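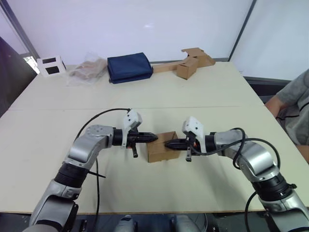
Speaker notes - short talk, "Sharing one long table at work"

Slide 1. Wait until people have sat down. Say good morning and thank Brukerov for the room.

Slide 2. Start with the question: who has a desk of their own? Let them raise hands. Then tell how it was in our office at Ovimden, with 23 people and not enough desks. We were polite, but everybody was a little angry by lunch.

Slide 3. The rules we tried first. There were three of them and they were too strict. Read only the second one aloud (no cups after 2 p.m.), people usually laugh. Pause.

Slide 4. What we do now. You take any seat, and you leave it clear in the evening. Phone calls are made in the corridor. Speak slowly in this part - last time I was too fast.

Slide 5. Noise. Mention the felt panels from Driteo, but do not talk about the price unless someone asks.

Slide 6. Questions. If there are none, tell the story about the lost stapler. Handouts are next to the door, 100 copies.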